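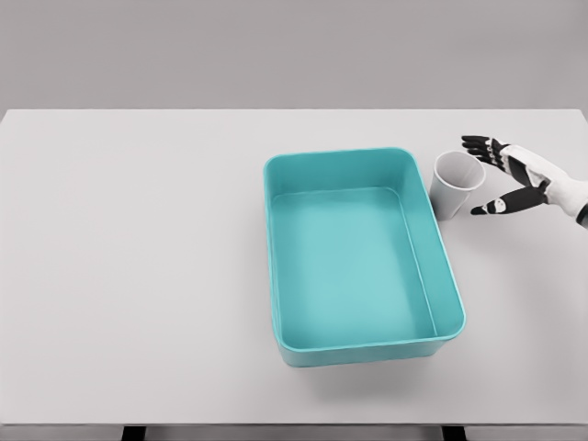
Slide 1: simulator view, robot hand, cup and bin

Speaker notes, shared workshop evening, 05/06/2025

Leave the slide up while people sit down. Don't start on the hand straight away, everyone will ask about the hand.

Say first: this is the simulator. The table is drawn, the bin is drawn, and so is the cup. I've heard three talks this year where you had to wait for the questions to find that out.

The job is cup into bin. A child does it without looking. I picked it since the bin in the sim is empty and wide open and the cup is right up beside it, so if we can't do this one we should pack up.

Numbers. We ran 1261 attempts in the simulator during May. Almost all of them counted as a success. Pause here. Then ask who in the room believes it.

I don't, and the reason is the scoring. "Success" in our script means the middle of the cup ends up inside the walls of the bin. It says nothing about whether the cup got crushed on the way. The sim cup is a stiff shape that can't be crushed. A real paper one folds if you look at it wrong.

Next bit, the bench. The Hevo is what we've called the hand we're building here (Skindanness was the working title, it lost the vote, don't get drawn into it). On the real bench we've had 6 proper goes with the Hevo. Cup in bin: 2. Cup flattened: 4. Read those out slowly and don't soften them.

Someone will say six tries is too few to mean anything. Agree with them. Then point out that the big number isn't worth much more if it's measuring the wrong thing.

Back to the slide. Look at how little room there is between cup and bin. In software you can close fingers into a gap like that all day. On the bench the knuckles catch the rim and shove the bin along. We've since put tape under ours.

Lighting: even, plain grey wall behind. Our workshop has a strip light that flickers and a wall covered in hooks. The Zidham tracking code has never seen a hook. Mention the evening it followed a coat.

What I'd keep from the sim: checking the arm's reach, catching daft mistakes before they cost a finger joint. It paid for itself there. What I'd stop doing is showing people the clips and letting them clap.

Money, if asked: the spreadsheet is in the Tuominen folder, anyone with a key can read it. Don't guess at totals from the stage.

Switch to the bench clip. No sound on it. Warn the front row it's dull.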